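## 3. Setting up the supply point

Read section 2 (permits and site plan) before you start. The steps below cover the Histby site and any later rally camp run under the Prelanden plan. They apply to gatherings that stay in place overnight or longer. For marches with no fixed stop, use section 6.

1. Mark out the supply point on firm ground, at least 13 metres from the road and clear of the speakers' area.
2. Leave a lane 3 metres wide behind the tents for ambulances and council vehicles. Put cones at both ends.
3. Put up the Kusance shelters with their backs to the wind. Peg every corner, then tie the guy ropes.
4. Run the main power lead from the distribution box to the kitchen shelter first. Other shelters are connected after the kitchen has been tested.
5. Fill in the front page of the site log. Write the shelter numbers in the left column.

**Caution:** Do not run leads across the vehicle lane, even under matting.

**Note:** The Lis radios share one channel. Keep messages short and leave the channel free while marshals are moving people.

### 3.1 Receiving donations

1. Send all drivers to the east gate. They must not unload at the roadside.
2. Record each delivery in the log with the time, the type of goods and the shelter it went to.
3. Sort goods into blankets, dry food, cooked food and medical supplies. Medical supplies go straight to the first aid shelter, unopened.
4. Refuse open containers, alcohol and loose medicines.
5. Cash is not accepted at the gate. Give the donor a card with the account details.

### 3.2 Hot food

1. Place electric cookers on a level table, with the lead running off the back.
2. Check the water level before switching on and each time a new batch goes in.
3. Lift lids away from your face. Use tongs or a dry cloth.
4. Serve from the side of the table furthest from the cookers.

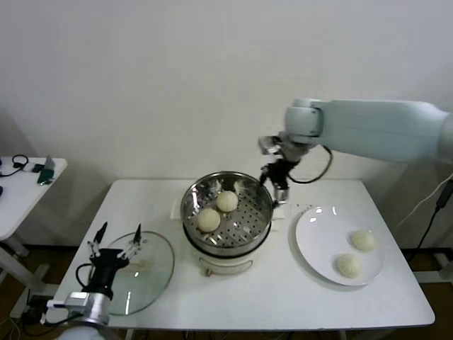
5. Write the time on each batch card. Food that has been off the heat for two hours is thrown out.
6. Switch off at the wall before moving any cooker, and let it cool before emptying it.

**Caution:** Gas burners are not permitted inside the shelters.

### 3.3 Handing over a shift

1. Walk the site with the incoming lead, starting at the east gate.
2. Hand over the log, the radio and the keys to the distribution box.
3. Report any shelter holding more than 7 people overnight.
4. If the headcount passes 134, call the council liaison line and open the second water point (see 4.2).

Last revised 11 May 2024. Replaces the February sheet.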